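Notebook, May, started after lunch

Planning pages for the second hand, before I forget what we said. The purchase form has to go up to Ullwood by the end of the month and I would much rather write it from a morning at the desk than from the brochures, which all promise the moon and then leave out the cable. So Yaroslav and I had the cardboard rack out again and I kept the costs page open beside me, and most of what follows is me talking myself round to a figure.

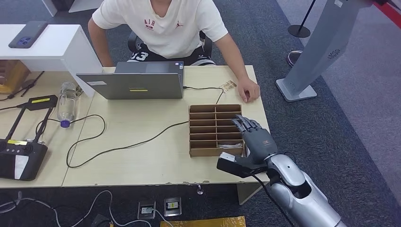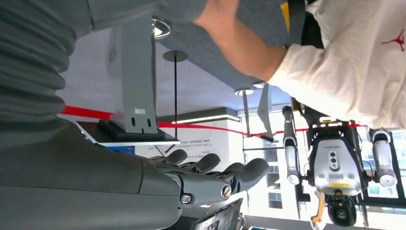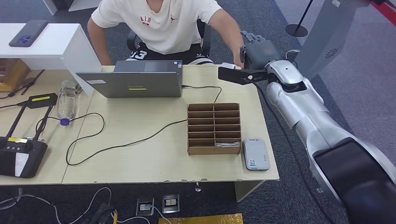
Khrystyna Nazarenko thinks I have the order of things all wrong, and that we ought to settle spares and servicing first and only then argue over which hand to get, because a hand with no spare fingers in the cupboard is a paperweight by Christmas. She would put a third of the money aside before looking at a single quote. I grumbled a bit and then went back through last year's orders, and I'm afraid she has a point (she usually does when it comes to Maksymiv invoices!).

So, the quotes. Sandel are the dearer of the two but the price covers 15 months of repairs, with carriage both ways, and they answer the telephone, bless them. Ondari come in lower and then add the wrist adaptor at 300, the mounting plate, and a training day that none of us wants. I've asked whether the training day can be swapped for a set of fingertips and am waiting to hear. Delivery is 6 weeks from Sandel and 37 working days from Ondari, so there's less between them than I'd thought, and either would see us through to the autumn work if the form goes in on time.

Small things, which never get into a budget and always cost us:

Cables. The run from the wrist down past the side of the desk wants a proper sleeve and some clips. Put down a line for it, even a mean one.

Racks. Cardboard is lovely and cheap and I'd happily stay with it, but let's buy a stack of the same sort in one go so the slots match from one month to the next.

Desk. Two tops pushed together will do for now, though the front edges are chipped and I'd like one long top if there's anything left over. Yaroslav Boiko would sooner spend it on a second charger. We left that one open and had our tea.

Power. Ask the building people what the floor sockets on that side can take before we promise anybody a second arm there.

Still to do: ring Sandel about spare fingers sold singly, chase Ondari, redo the sheet with Khrystyna's third taken off the top and see what it does to the desk.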